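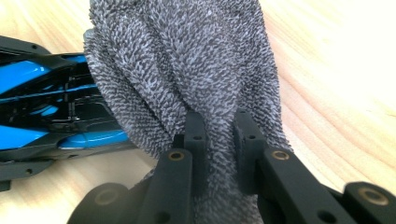
Serviettes et adoucissant : je n'y crois plus

On lit partout qu'une dose d'adoucissant rend le linge moelleux. Sur du coton ordinaire, passe encore. Sur une serviette grise à bouclettes serrées, j'ai des doutes : au bout de quelques lavages, l'eau perle au lieu de pénétrer.

Le vinaigre blanc
Une demi-tasse dans le bac de rinçage, pas davantage. Gilles Aubert m'a soutenu que cela ravivait les gris. Je n'ai rien vu de tel, mais la serviette boit mieux.

L'essorage
L'étiquette de ma Lelero autorise 117 minutes de programme « éponge ». Je coupe bien avant. Pas plus de 500 tours pour les bouclettes longues, et tant pis si ça sèche lentement.

Les balles de séchage
Vendues très cher chez Vemar. J'ai essayé un mois avec, un mois sans – aucune différence au toucher. Secouer la serviette deux fois avant de l'étendre donne le même résultat.

Le rangement
Une serviette roulée en boule garde l'humidité dans ses plis et finit par sentir. Pliez-la en trois, une fois sèche à cœur. Pour vérifier, pincez l'endroit le plus épais, pas le bord.

Une bouclette tirée se coupe aux ciseaux, au ras du tissu. Ne tirez pas dessus.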